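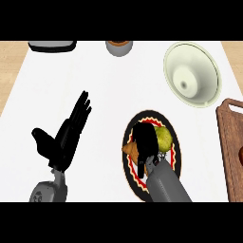 The plate task in the simulator, with the gripper on the right arm and the hand on the left.

Flatside open day: progress report to the Adeyemi fund

The open day at our Stisovbridge workshop took place on Sun 27 May, and we are very happy with how it went. We planned for a quiet afternoon and ended up with 600 visitors through the door, many of them families who stayed far longer than we expected!

Your grant paid for the simulator station and the big screen. Clokska, our table-setting project, ran on it all day. Visitors watched the two arms at a white table with a pear and a pastry on a patterned plate, and then got to try steering the arms themselves. The black hand on the left arm drew the most questions, mainly from children who wanted to know if it could wave. (It can, and it did, many times.)

We ran 17 guided sessions. Picking up the pear was the favorite job, and people cheered for complete strangers when it worked. The pastry was harder — its shape makes it tricky to grip — and we learned a lot from watching beginners come at it from angles our own team never tries. Several of those attempts are now part of our test set.

Two things need work. The line for the controls got too long after lunch, so we would like a second station next time. The printed guide also used too many technical words, and we have started a shorter version with more drawings.

Spending stayed within the budget you approved. The remaining money will go toward the second station, which we hope to have ready for the next open day in October. You would be very welcome to come and try the pear.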